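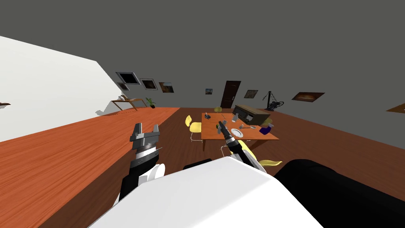 Simulated dining room, two-arm robot at the table task.

Standards > Simulation > Table tasks > FAQ

We use cookies to remember your settings. Accept / Manage

Table task rules: frequently asked questions

Who do these rules apply to?
Anyone who submits simulated runs to the Sarna set, whether you work at Standell, at Besson or from outside. They cover two-arm robots working at a furnished table. Mobile tasks have their own page.

How many runs do I need?
50 per task for a first submission and 100 for a full one. Failed runs count toward the total as long as they are labeled as failed. Please don't delete them. The current set holds 2,321 accepted runs, and the failures in it get used as much as the rest.

Can I move the furniture?
Not between runs of the same batch. Table, chairs, side table and plant stay where the room file puts them. Small items on the tabletop may be shuffled, and should be. If you want a different layout, start a new batch and give it its own number.

Does the camera have to be level?
No. A tilted view is fine if the tilt is written in the batch notes. What we can't use is a batch where the angle was changed halfway through and left out of the notes - this is the most common reason we send work back.

What should the idle arm do?
Keep it clear of the working arm, with the gripper open. It may hang over a nearby surface but should not touch it. If both arms are needed, say so in the task line so the reviewer doesn't mark the second one as a fault.

When does a grasp count?

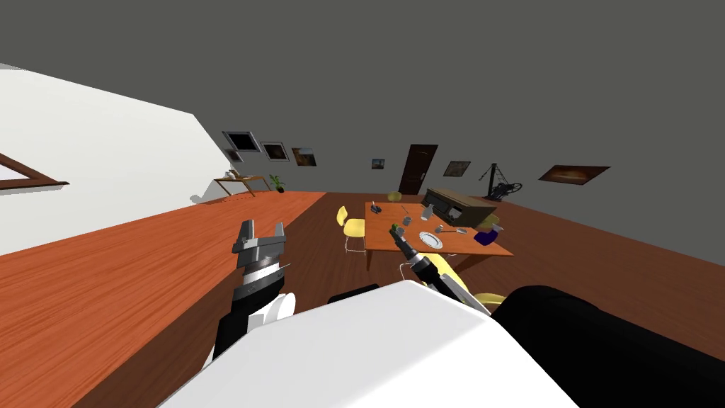 The object has to be between the fingers and stay there for 28 frames after it leaves the tabletop. Contact alone is not a grasp. Neither is pushing an item along the table until it catches on a plate. If the object slips and is picked up again, log two attempts.

What if the arm bumps a chair?
Label it as contact and let the run finish. A run is only thrown out if the furniture ends up inside the robot or the other way around.

Can I use these runs to support a safety claim for a real robot?
No. Passing here says nothing about force limits, guarding or people in the room. Those need a separate assessment on the real machine, and the Bresham checklist is the place to start.

Who reviews submissions?
Candela Cuesta checks the labels and Jérémie Masson checks the physics settings. Both have to sign off. If they disagree, the run stays out until it has been replayed from the saved state.

How do I report a mistake in an accepted run?
Send the batch number, the run number and one line on what is wrong. Don't upload a corrected copy over the old one.

Last updated: April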